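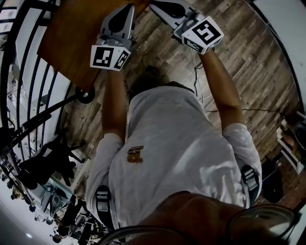
Community News
July | By Myung-ja Gil

I popped into the old reading room at Gosselin Hall this morning, and what a difference a bit of floor makes! The carpet that had been down for as long as I can remember is gone, and it's wooden planks underfoot now, with the reddish-brown table back in its place (I did wonder whether it would look too dark, but I love it).

The room reopens to everyone later this month. Chia-hao Pan, who has been running the whole thing from his kitchen in Eslow, tells me the boards came out of a house that was being pulled down, and that there were 193 of them to clean up before a single one could go down. It took 5 people and a great deal of tea. The bill came to about £1,000, most of it raised at the spring plant sale, so if you bought a tomato seedling from me, thank you, you own a small piece of it.

There are still 2 shelves to go up, and the window wants painting, and somebody has to decide about the curtains. I've said my piece on those already!

If you'd like to help with the last of the tidying, come along any morning before eleven and bring soft shoes, please, as Chia-hao is very protective of his floor. The book group and the chess lot will both be moving back from the Fuleo Rooms once the shelves are in.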